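Why Do Empty Rooms Echo?
Pistden Science Pages for Kids
Updated Wednesday, March 10, 2021
Reading level: grades 3 to 5

Words to know
Vibrate: to move back and forth very fast
Reflect: to bounce off something
Absorb: to soak up
Echo: a sound that comes back to you after it bounces
Pitch: how high or low a sound is

If you have ever moved to a new home, you may remember how strange your voice sounded on the first day. Before the furniture goes in, even a whisper seems loud. Footsteps clap. A cough seems to come from every corner. A week later, with the couch and the beds and the boxes in place, the same rooms sound ordinary again.

The walls are in the same place as before, and your voice is the same too. To find out what changed, we have to follow a sound from the moment it is made.

What is a sound?

Every sound begins when something vibrates. Pluck a rubber band and it shakes back and forth so fast that it looks blurry. Put your fingers gently on the front of your neck and hum. The buzz you feel is coming from your vocal cords.

When a thing vibrates, it pushes on the air next to it. That air pushes on the air beside it, and so on. The push travels outward in all directions, a little like the rings that spread when you drop a pebble in a pond. We call this a sound wave. The air itself does not travel from the speaker to your ear. Each bit of air only moves a tiny distance and comes back again.

When the wave reaches your ear, it makes your eardrum vibrate too. Your ear turns those shakes into signals, and your brain works out what they mean. All of this happens so quickly that you never notice the steps.

What happens when sound hits something?

A sound wave keeps going until it meets something or gets too weak to hear. When it meets a wall, a floor, or a piece of furniture, three things can happen to it. Some of the sound reflects. Some of it is absorbed. Some of it passes through to the other side, and that part is why you can hear a television in the next room.

Usually all three happen at once. What matters is how much of the sound goes each way, and that depends on the material. You can learn a lot about this from things found in any kitchen. Tap a frying pan with a spoon and it rings. Tap a glass salt shaker, gently, and it clinks. Tap a sponge and you hear almost nothing.
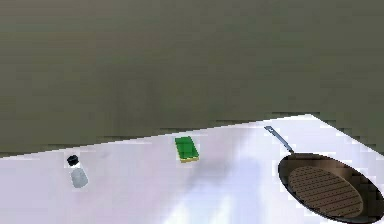
My singing sounds much better in the bathroom than in my bedroom, one reader wrote to us, and I want to know if it is really better or if I am imagining it.

It is not your imagination. Bathrooms often have tile, glass, and a hard tub, and all of those reflect sound well. The room is also small, so the sound does not have to go far before it bounces. Your voice bounces many times before it fades. Each note lasts a little longer and blends into the next one, and small mistakes get smoothed over. The bouncing also makes your voice louder to you. In a bedroom, the mattress, blankets, pillows, and clothes absorb much of the sound, so each note ends sooner.

Hard and soft

Hard, smooth materials such as concrete, glass, tile, and metal reflect most of the sound that hits them. Soft materials full of little holes do the opposite. Carpet, thick curtains, and wool blankets have many tiny spaces between their threads. When a sound wave goes into those spaces, the moving air rubs against the threads. The rubbing turns the energy of the sound into heat. It is such a small amount of heat that you could never feel it. A whole classroom shouting at a blanket would not warm it enough for your hand to notice.

Fresh snow works the same way. It is full of air pockets, and this is one reason the world seems so quiet on a January morning after a snowfall. When the snow melts a little and freezes into hard ice, the quiet goes away.

People absorb sound too. Our clothes and bodies are soft. The concert hall in Dallwood has 399 seats, and musicians who practice there in the afternoon know that it will sound different at night when the seats are full. For this reason some halls use padded seats. An empty padded seat absorbs nearly as much sound as a person sitting in it, so the music does not change so much when the audience comes in.

Is it an echo?

Scientists use two different words for bouncing sound. If you shout at a cliff and hear a separate "hello" come back, that is an echo. The cliff has to be far enough away for your shout to finish before the bounce gets back to you. If the wall is too close, the bounces arrive so soon that your brain cannot pull them apart. They run together and make the sound seem to hang in the air. The word for this is reverberation (say it: ree-ver-buh-RAY-shun).

So when we say an empty bedroom echoes, the more exact word is that it reverberates. Most people say "echo" for both, and that is fine in everyday talk. 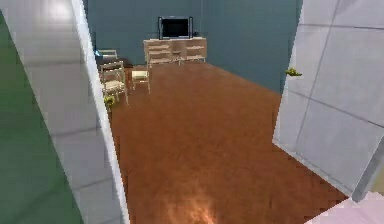
Floors and flat walls send sound back into a room.

Shape matters as well as material. Two flat walls that face each other can pass a sound back and forth between them. If you clap your hands in a long bare hallway, you may hear a quick fluttering or zinging noise right after the clap. That is the sound going from wall to wall many times. A full bookcase helps stop this. The books stick out by different amounts, so the sound that hits them scatters in many directions.

How fast does it go?

Sound takes five seconds to travel one mile through air. That is much faster than a car on the highway, but it is very slow compared with light. This is why you see lightning first and hear the thunder later. Both start at the same time. If you count five seconds between the flash and the boom, the lightning was one mile away. If you can hear thunder at all, you should be indoors.

Sound moves faster in water than in air, and faster still in steel. The bits that make up water and steel pass the push along more quickly. In outer space there is almost nothing to push, so sound cannot travel there.

Using echoes on purpose

Many animals depend on echoes. Most bats make high squeaks as they fly and listen for the sound that bounces off moths and branches. Dolphins make clicks underwater and use the echoes to find fish. Ships do something similar with a tool called sonar. The ship sends a sound down, waits for it to come back from the sea floor, and uses the time to work out how deep the water is.

People used echoes in buildings long before they had microphones. More than 2000 years ago, builders in Greece made outdoor theaters with curved rows of stone seats. People sitting far from the stage could still hear the actors.

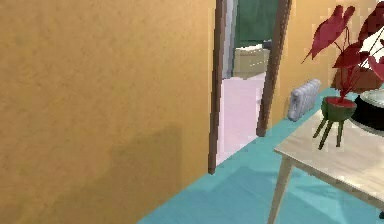

Sound can go around corners, and light mostly cannot. When a sound wave comes to an opening, it spreads out on the other side. Low sounds with long waves spread the most, so the thump of a drum gets around a corner better than the hiss of a cymbal does. Think of a doorway like the one between the dark brown door jambs, next to the big orange wall. A person standing behind a wall like that would be hidden from you, but if they called your name, you would hear it. Part of the sound would spread out as it came through the opening, and part would bounce off other surfaces before it got to you. Closing a door makes a big difference. Even a small gap lets a surprising amount of sound through.

Try it yourself: the closet test

You will need a phone or anything else that records sound, and a grown-up's permission to use it.

1. Stand in the barest room in your home. A bathroom or an empty garage is good.
2. Start recording. Say your name, clap once, and stay quiet for a moment.
3. Go to a closet full of clothes. Leave the door open.
4. Record the same thing again, with the same loudness.
5. Listen to both recordings. Headphones help.

Which clap ends faster? Does your voice sound nearer in one of them? Now hang a thick towel or two in the bathroom and record again. Write down what you hear before you listen to the first recording a second time.

Questions kids send us

Can a room be too quiet?
Some laboratories have special rooms with deep foam wedges on every wall. Almost no sound bounces. Many visitors find them uncomfortable, and some notice the sound of their own heartbeat.

Does painting a wall change the echo?
Very little. Ordinary paint is thin and smooth. Hanging a quilt on the wall would change it much more.

Why does my voice sound odd in a recording?
When you talk, you hear yourself through the air and also through the bones of your head. The bones carry low sounds well. A recording has only the part that goes through the air, so your voice seems higher than you expect.

Next in this series: Why Do Stairs Creak at Night?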